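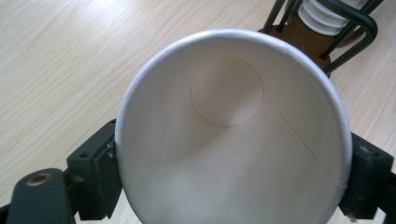

4.2 Grip force check, Hukness two-finger gripper

1. Set the controller to Manual and the force limit to 15%.
2. Place a paper cup between the fingers and close at low speed.
3. Stop when both fingers touch the wall. Record the opening in mm.
4. Raise the limit to 28% and repeat with a new cup.

Note: If the rim goes out of round, go back one step.

CAUTION: Do not exceed 56% with thin-walled parts. Keep hands clear of the fingers.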